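Kidus Seyoum
October 16, 2024

1/ Thread on folding heavy black knitwear on a bed, for people who don't own a table long enough. I have folded on a mattress for most of my adult life and have settled on a procedure. It is slow. It works.

2/ Scope: sweaters, knit trousers, anything thick enough to hold a crease but too heavy for a hanger. T-shirts are a different problem and I won't cover them.

3/ Start with the surface. A made bed is softer than a table, so the cloth sinks and the fold line wanders. Pull the bottom layer flat first. Push the quilt up toward the headboard and leave it bunched there. It doesn't need to be neat yet.

4/ A light bedcover with a small print helps more than you would expect. Black knit has almost no visible edge against a dark blanket. Against white with little sprigs of leaves and blossoms you can see where the garment stops. 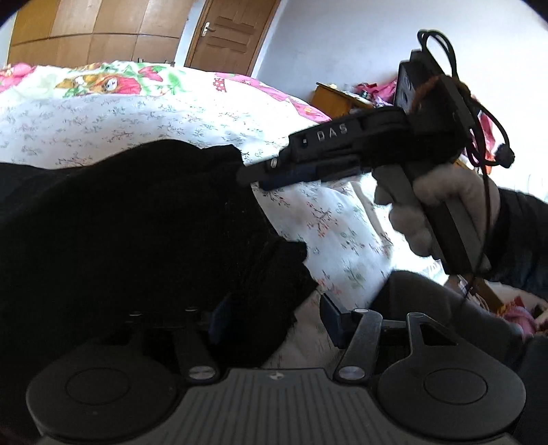 5/ STEP ONE: FIND THE WAIST OR THE HEM

6/ Black cloth in a heap has no readable shape. Don't look for it by eye. Run the edge through your fingers until you hit ribbing or elastic, then stop and hold that point. Everything else is measured from there.

7/ If you find a cuff first, follow the seam up from the cuff. The seam always goes somewhere useful. On trousers it takes you to the crotch, on a sweater to the armpit.

8/ Turn it right side out now. Doing it after the first fold costs you the first fold.

9/ STEP TWO: LIFT AND DROP

10/ Pick the garment up by two points on the same edge, as far apart as your arms allow. Hold it clear of the bed and let the weight pull it straight. Wait 2 seconds. Lower the far end first.

11/ Don't snap it like a sheet. Thick knit stretches at the grip points and you get two small ears that take a week to relax. Henok Lemma disputes this. His sweaters have ears.

12/ If it lands crooked, lift and lower again. Dragging it across the bed moves the bedding with it, and then you have two things to straighten.
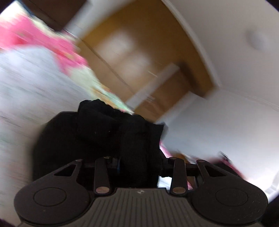

STEP THREE: THE FOLDS

13/ Trousers: leg over leg, seams aligned, crotch point tucked in so the outline is a plain strip. Then cuff to waist. Then in half again, or in thirds if the shelf is shallow.

14/ Sweaters: face down, one sleeve across the back, side folded in to meet it, repeat on the other side. Then bottom to top. The sleeves are what makes the bundle uneven, so lay them at slightly different heights – one near the shoulder, one a hand's width lower.

15/ Press between folds with a flat palm, from the middle outward. On a mattress you are mainly pushing air out. Pressing harder only makes a dent in the bed.

16/ Expect one corner to come out softer than the others. On my stacks it is usually the one where the layers run out. I used to refold for this. I stopped in June. Put the soft corner toward the back of the shelf.

17/ Check the open side, where all the layers show. If they line up within a finger's width, leave it alone.
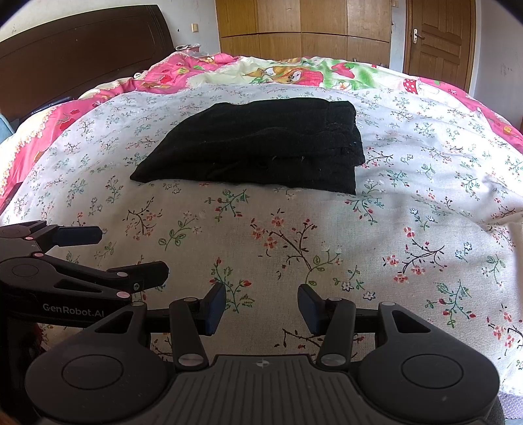
18/ Lint goes last. Brush before folding and you will brush again afterward, as the knit picks up whatever is on the bedding. A few white specks on black are normal. Pilling is a separate job and needs a comb or a shaver, with the piece opened out and held taut.

19/ I use a Forkberg comb, bought for 129 at Luseck. It is overpriced. The electric one from Usimden was 2990 and I returned it, because it ate a small hole in a cuff.

20/ STORAGE

21/ Heavy folded pieces go at the bottom of the wardrobe, fold side out, no more than four high. Above that the lowest one gets a permanent crease across the knee or the chest.

22/ Don't park the stack on the nightstand "for now." I have had a pile on mine for longer than I would like to state.

23/ Time: a full winter load takes me 20 minutes, of which the folding is maybe half. The rest is finding sleeves.

24/ Replies so far. To those asking about rolling: fine for a suitcase, bad for a shelf, the rolls migrate. To those asking about hanging thick knit over the bar of a hanger: you get a ridge, and on black it shows as a shiny line.

25/ To the person who asked about folding boards: I tried an Ejigu board. It is sized for shirts. Thick trousers overhang on both ends and the flaps don't close over them. No further tests planned.

26/ Correction to 13: for wide legs, fold the outer edge in before going cuff to waist. Otherwise the strip comes out wider than the shelf.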